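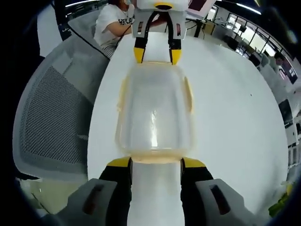

*Figure 1. Clear plastic container on its side, held at the wide rim and at the far, narrower rim. Round white table.*

# Unit 4: Clear Containers - Shape, Rims and Handling

Packaging Basics, June session
Instructor: Emil Grabner
Room 118

Bring these notes to the bench session. The terms in section 1 are used on the worksheet without further explanation.

## 1. Terms

**Rim.** The finished edge around an opening or base. A rim is nearly always stiffer than the wall beside it, either because the material is thicker there or because it has been rolled or folded.

**Wall.** The side of the container between the two ends. In thin-walled packaging the wall does very little work when the container is empty. Most of its strength under load comes from its shape.

**Taper.** The difference in width between one end and the other. Taper lets empty containers nest, and it helps a molded part come off the tool.

**Tab, ridge, rib.** Small raised features on the wall. A rib stiffens. A tab usually locates something, such as a lid or a neighboring container. From the outside you often can't tell which you have until you press on it.

**Haze.** Loss of clarity in a clear plastic. Haze is a property of the material and its surface. A container can also look hazy because of what is behind it, so haze is never judged against a white table. Use the black card.

## 2. Reading the container in Figure 1

Find these features in the figure before the bench session.

- The end nearest you is the wide one. The far end narrows to a rounded rim.
- The walls bulge slightly at the sides. Near the middle, on the left and right edges, there are small tabs or ridges.
- The edges and rims have a faint yellowish-beige tint. Thicker or doubled plastic often shows color that a single thin wall does not, so tint at an edge is not by itself a sign of aging.
- The white of the tabletop shows through, and there is a bright highlight low on the wall. Ignore the highlight when you sketch. Students regularly draw it as a seam.

Do not try to name the plastic from a photo. PET, polypropylene and polystyrene can all look like this. We sort them in Unit 5 with the float test and the bend test.

## 3. Holding a container on its side

A tapered container set on its side rests along its wall, and its center line is not level. If it is pushed it tends to roll in a curve toward the narrow end. Two supports, one at each end, stop both the roll and the swing.

Hold at the rims. Pressure in the middle of a thin wall makes a dent, and a dent in clear plastic can leave a white crease that does not come out. This is stress whitening. Once a sample has a crease it goes in the scrap bin and you take a new one.

When two people hold one container:

1. Agree on who has the wide end.
2. The wide end takes hold first and stays still.
3. The narrow end takes hold second, with light pressure.
4. Neither person pulls. If the container has to move, the wide end leads.
5. To release, the narrow end lets go first.

Check for ovaling. Look straight down the length of the container from the wide end. If the opening is no longer round, the grip is too tight.

## 4. Bench session

Work in pairs. Each pair gets one Zwahlen tub, one Pivwood tub, a black card, a steel rule and a soft pencil. The Zwahlen tub is 118 mm tall and the Pivwood tub is taller and softer in the wall. The Irkimcombe samples used last year are no longer supplied, so disregard them if you have an old worksheet.

For each tub:

- Measure the outside width at both rims, in millimeters.
- Subtract to get the taper.
- Mark any tabs or ribs on the outline sketch.
- Lay the tub on its side, hold it by the rims and check for ovaling with your partner.
- Hold it in front of the black card and grade the haze: low, medium or high.

Worked taper: wide rim 118 mm, narrow rim 77 mm, taper 41 mm. Write the taper as a plain number with its unit. Angles come later.

Wipe the table before you start. Grit scratches the wall and the scratches get graded as haze. Last term that accounted for most of the wrong answers.

## 5. Reading and hand-in

Read the Zuvirby course pack, page 252, on rim profiles. The diagram there has the rolled rim and the folded rim labeled the wrong way around - swap them.

Hand in one worksheet per pair, with both names on it. Sketches in pencil. Return the tubs nested, Zwahlen with Zwahlen and Pivwood with Pivwood, since the mixed stacks jam and have to be cut apart.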